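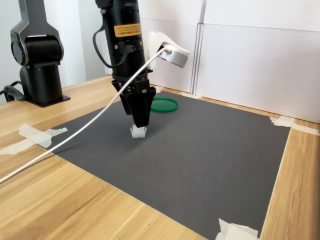
*Page last changed: September 25, 2024*

# Lendwood Paper Folding Circle: your questions

**Do I need to know how to fold anything before I come?**

Goodness, no. Plenty of our members arrived unable to make so much as a paper hat, and a few of them still can't (they come for the company and the ginger cake, and they're very welcome). Thomas Costa sits at the beginners' table and will happily show you the same fold as many times as you like.

**What does it cost?**

Each evening is $3, paper included. If that's a stretch just now, have a quiet word with Kyriaki Kouris at the door and she'll wave you in.

**Which paper should I buy for practicing at home?**

Start with plain square sheets, six inches on a side, the kind sold in packs for children. They crease well and you won't mind ruining them. Please don't rush out and buy the lovely handmade sheets yet! They're thick, they fight you on the small folds, and you'll only feel guilty.

**My corners never line up. What am I doing wrong?**

Probably nothing terrible. Check that your sheet is really square, as copier paper trimmed by eye hardly ever is. Then fold on a hard table, hold the corners together with one hand, and run your other thumb outward from the middle of the crease. Take your time over the first fold, because everything after it leans on that one.

**Can I bring my children?**

Yes, from age six up, as long as a grown-up stays with them. The room holds 35 of us, so let Kyriaki know if you're bringing a whole troop.

**Is there anything on in May?**

There is, and we look forward to it all year. We hang 400 cranes in the Clerkitport library window, and So-yul Oh does the stringing. Cranes folded at home are fine, in any color, wonky necks and all. Drop them at the library desk in a shoebox with your name on the lid so you get your box back.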